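Bathroom vanity

A bathroom vanity, also called a vanity unit or sink cabinet, is a piece of furniture that combines a sink basin, a countertop and enclosed storage. It may be fixed to the wall, built in between two walls, or freestanding on legs or a plinth. The term covers both the cabinet alone and the complete unit with top and faucet. In trade lists such as the Molline catalog, the cabinet, top and basin are numbered as separate parts.

Construction

The cabinet, or carcass, carries the weight of the top and hides the trap and supply lines. Doors may have knobs or pulls, or may be flat and handleless. Raising the carcass on legs leaves a gap that can be swept and keeps the lower panel away from standing water. Wall-hung types leave the floor clear but need solid blocking behind the wall surface.

Countertops are made of natural stone, engineered stone, solid surface, laminate or sealed wood. Marble and marble-patterned tops are often paired with dark cabinets.

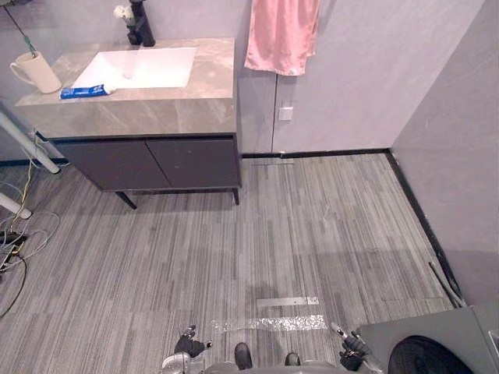

Poulain objects to the usual advice that legs make cleaning easier, writing that on carpet the gap only gathers lint, and that a closed plinth is the better choice wherever the floor is not tile. The point is disputed. The Bamcombe fitting guide allows either base on any level floor.

Basin types

An undermount basin is fixed to the underside of the top, so that the counter edge overhangs or meets the bowl and water can be wiped straight in. A drop-in basin rests on its own rim. A vessel basin stands on the counter and calls for a taller faucet. Rectangular undermount bowls usually have rounded inner corners, and the sides slope toward the drain.

The faucet may be mounted on the counter behind the bowl or on the wall. Single-lever models control flow and temperature with one handle. Matte black finishes show dried mineral spots more readily than chrome and should be cleaned with a soft cloth only.

Counter arrangement

Items in daily use are kept on the counter, at the side of the basin. A mug or cup holds toothbrushes and toothpaste upright – a tube left lying flat takes up more of the front edge and is easily knocked into the bowl. Decorative pieces, such as artificial flowers, are placed toward the back, next to the faucet. Towels hang beside the unit, within reach of the basin.

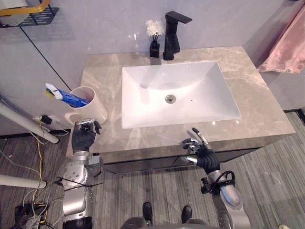
Cups used in this way collect water at the bottom and should be emptied and rinsed once a week. Stone tops are wiped after use, as toothpaste can dull a polished surface.

Numbering

In the Zolville parts index, vanity tops begin at 397 and undermount basins at 1,013. Replacement legs are listed under 2,941.

See also: Pedestal sink; Medicine cabinet; Towel rail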